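Two arms, one table, a lot of roses

The Akasholm robotics club meets Monday after school in what used to be the sewing room. I got there late, club had been going for half an hour and there were leaves on the floor already.

This year's project is flowers. Specifically, getting two robot arms to sort and hand over cut flowers without wrecking them. The students call the program Dirker, after a street one of them lives on, and they'd like to have it ready for the Fankhauser Cup in the spring.

I sat down with the club's team captain, a senior, and later with the adviser. The captain asked me to leave names out because half the team would want in and half wouldn't. Fine by me.

Why roses? "We did blocks last year. Everybody does blocks. A block doesn't care how you grab it." The captain wanted something soft, something where you'd see the mistake right away. The team voted. Eggs came second.

The cup rules give each team 20 minutes at the table and 2 restarts. Points for every stem that ends up where the team said it would go, points off for damage. Judges decide what damage is, which the captain thinks is going to be a fight. "A petal comes off a rose if you look at it wrong. Is that us or is that the rose?"

Most of the fall went to grip. How hard, how fast, where on the flower. The first plan was to always take the stem, low down, like a person would. Stems are thin though and they roll. So now they are also trying the bloom end, with the fingers closing slowly, and comparing the two.

"The head is a bigger target. It's easier to find and easier to miss your chance with," the captain said. I asked what that meant. "It means you get it, and then you squeezed too much."
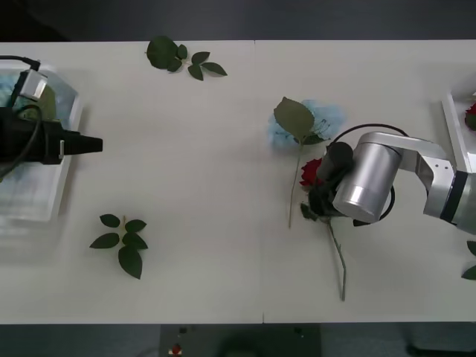 The other headache is the leaves. The software was fine with a clean stem and then somebody brought in roses with everything still on them and it fell apart. It would go for a leaf. It would decide a leaf was a flower. One of the sophomores spent three weeks on that, mostly labeling photos at home, and the captain says it's better now, not solved.

"People think you write the code and then the arm does it. We spend more time picking up leaves then writing code."

How does practice work? One student runs the laptop, one resets the table, one writes down what happened. They swap every 30 minutes because the person writing gets sloppy. The log is a paper notebook. I asked why not a spreadsheet and got a look. Somebody would leave the tab open and type in it, the captain said, it happened in September.

The run I heard about most was the one with 46 tries. It was a Saturday session, one rose after another, same spot on the table, only the grip setting changed. Boring, apparently. Pizza. But it gave them a chart they still use, and it's taped up next to the door.

Flowers come from Grevosine, the shop across from the bus stop, which lets them have what's too old to sell. Old roses are floppy, the captain said, so practice is a bit harder than the real thing should be. The cup supplies fresh ones. "Or it's easier and we find out in spring that fresh ones are stiff and we have to redo it all."

The adviser teaches chemistry and says the robots are not really the adviser's thing. "I order parts and I unlock the door. I know where the stop button is. They know more than me and they know it." What do the students get out of it? "They argue a lot better then they did in September. They used to argue about who was right. Now somebody says go look in the notebook."

What next? The captain wants the two arms to pass a rose between them, no table involved. The timing has to line up, one can't let go before the other has it. That isn't required for the cup but there's bonus points. The rest of the team would prefer to get the basics solid first. It'll go to a vote.

New members can still join, no experience needed. Bring a sweater, the room is cold.

Last updated: November

We use cookies to remember your settings. Accept / Manage

Contact the Akasholm student paper | © Akasholm student paper | Back to top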